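Can a club sell a player while he's out injured, and who pays him in the meantime?

Asked by Stuma, 30 August 2023

My club (second tier, you won't have heard of us, and we'd prefer it stayed that way) has a left back who did his knee in March. He had keyhole surgery and has been in the stands ever since, waving. Now the local paper says another club wants to buy him before the window shuts.

I always assumed an injured player was stuck where he was until he could run. My brother-in-law says a club can sell anybody at any time, in any condition, and cites our entire midfield as evidence. Is he right? And if the move happens, who pays the wages until the guy plays again? I run a small supporters' newsletter, 400 readers on a good month, and I'd like to print something that isn't nonsense for once.

He's got two years left on his deal, if that matters.

El Sherbiny

Your brother-in-law is right, which I realize is not what you came for.

There's no general rule in soccer that says a player has to be fit to be transferred. The buying club needs to agree a fee with your club, agree terms with the player, and get the registration done before the deadline. If all three want it, he can sign on crutches. People have.

What usually gets in the way is the medical. The word makes it sound like an exam you pass or fail. In practice the doctors write a report, the report lands on the desk of whoever is paying, and that person decides how brave he feels. With a knee they'll want the scans, the surgeon's notes and a look at how the joint moves now. They may also want to know exactly what was repaired and what was taken out, because those are two very different careers.

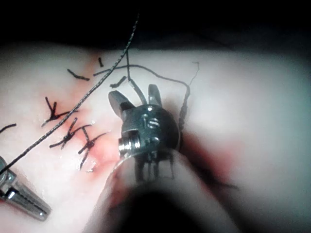
A surgical instrument with its jaws open.

Nobody should expect the selling club to be a charity about this, but it shouldn't hide anything either. If the records are incomplete and it comes out later, everybody ends up paying lawyers, and lawyers are rarely out injured.

On wages: once the transfer is complete, his old contract ends and the new one starts, so the new club pays him from then on. It doesn't matter that he can't kick a ball yet. Up to that moment your club pays, according to whatever his current contract says about sick pay. Some contracts pay in full for a set period and then drop. Read the standard contract for your league if you can find it, and bring coffee.

Where the injury really shows up is in how the deal is built. Things I'd look for:

A low fee up front, with more due after he plays a certain number of games. I've seen 8 starts used as the trigger at our level. Watch how often a player gets taken off the team sheet at seven.

A loan with an option to buy. Your club keeps the contract, the other club has a look at the knee in real conditions, and the two of them argue over who pays what share of the wages. This is the one case where the answer to your second point is "it depends what they wrote down."

A shorter contract than he'd get if healthy, often with extra money per appearance. The player has to accept this, of course. With two years left he can simply say no and stay where he is, and some do.

If I were writing your newsletter I'd guess loan with option. I'd also avoid the word "guess."

Drilport

Mostly agree with the above but it skips insurance. Clubs often insure players, and a new policy may well exclude the knee he's just had fixed. So if it goes again in October the new club carries the whole cost. That worries a finance director a lot more than the medical does.

Also check the squad list rules. In some leagues you name your squad and then you're stuck with it, so signing a man who can't play till winter means using up a spot on him. Our lot did this with a striker a few seasons back. He was 39, he came with a bad hip, and he made 3 appearances, one of them at the Christmas party. Very popular signing. Shirt sales were good.

Prevedov

no club would buy an injured player, they'd fail him at the medical, end of story. the paper made it up to fill the page

Stuma

Thanks, all. Going with the first one and stealing the bit about insurance. My brother-in-law has been told he was right and has asked for it in print. He's getting one line, on the back page, under the away travel times.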